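The long life of a kitchen worktop

Stone, wood or something made to look like either: the surface you choose will be with you longer than the cooker. We asked what people think of theirs after a few years of use.

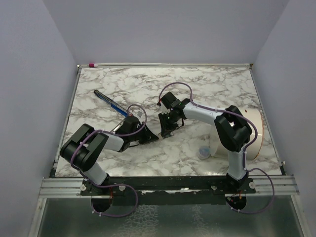

Imogen Trask

Most people choose a worktop in an afternoon. They go to a showroom on a Saturday, run a hand over the samples, take three home in a carrier bag and prop them against the tiles. Then the order goes in and the thing stays put for fifteen years.

The showroom at Vitavgate, a trading estate on the edge of town, keeps 40 samples on its main wall. White with grey veins takes up most of the top two rows. Staff there say it is what customers ask for first, whatever they end up buying. Some want real marble. More want the look of it at a lower price, and there are now plenty of ways to get it, from printed laminate to engineered stone and large porcelain sheets.

Real marble is a soft stone by kitchen standards. Lemon juice, vinegar and wine will dull a polished finish if they are left to sit, and sealing slows down stains but does nothing to stop that dulling. Owners tend to fall into two camps. One lot wipes up after every slice of lemon and keeps a chopping board out at all times. The others let it go in the first month and say they like it better for having a few marks.

A café owner I spoke to belongs to the second group. Her counter came from Rolletti, a small stone yard that sells offcuts by the piece, and it cost her £309 including the cutting. It has rings on it from years of coffee cups. She had it honed, so it has a matt finish, and she recommends this to anyone who asks. Etching still happens on a honed surface but there is no shine for it to spoil.

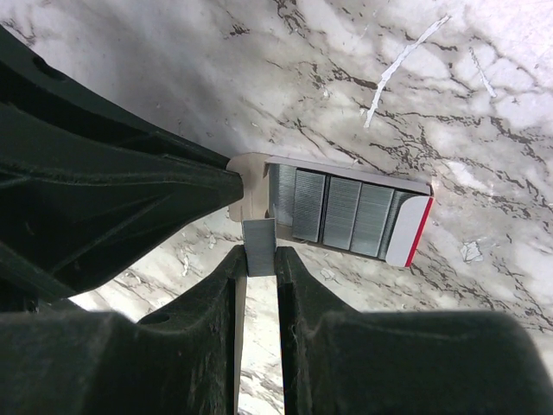 The yard itself is worth a visit if you have a small job in mind, such as a shelf, a pastry slab or a short run beside a sink. Take measurements in millimetres and a paper template if the wall is not straight. Offcuts can't be held for long, and the good pale ones tend to go on a Monday, when the week's leftovers are brought out to the front.

Laminate has got much better at looking like stone. The weak points are the same as they always were, though. Joints near a sink let water in, the board underneath swells, and after that there is no real repair. Heat is the other problem. A pan straight off the hob can lift or scorch it, so a trivet needs to live somewhere within reach. On the plus side, it is light, it can be fitted in a day and it asks for nothing but a damp cloth.

Wood is the worktop people are most attached to, and it takes the most looking after. One couple in a terraced house have had the same beech top for 17 years. They sand it lightly each January, then oil it twice, with a night in between. The area behind the taps has gone dark and they have stopped minding. When they extended the kitchen, the builder offered to take the beech away and they moved it into the utility room.
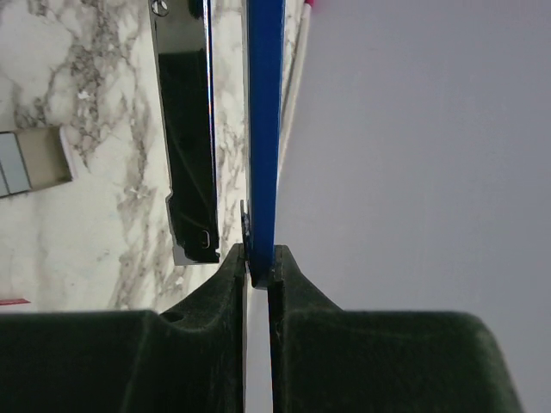
Photography: Sirlow Pictures

Cost is harder to compare than it should be. Prices are quoted by the metre, by the slab or by the finished job, and the extras add up. Cut-outs for a sink or hob are usually charged separately, as are drainer grooves, upstands and polished edges. One quote I was shown had £200 on it for delivery alone, to a ground-floor flat with parking outside. Ask for a single figure with everything in it, fitted, and get it in writing.

Ask about the joins too. A long run in stone will often need one, and on a veined pattern a badly placed join shows straight away. A good fitter will draw it on the plan before anything is cut.

Bring a sample home and leave it by the kettle for a week. Look at it in the morning and again under the kitchen lights, when white surfaces can turn yellow or blue. Spill some tea on it, and leave it there overnight.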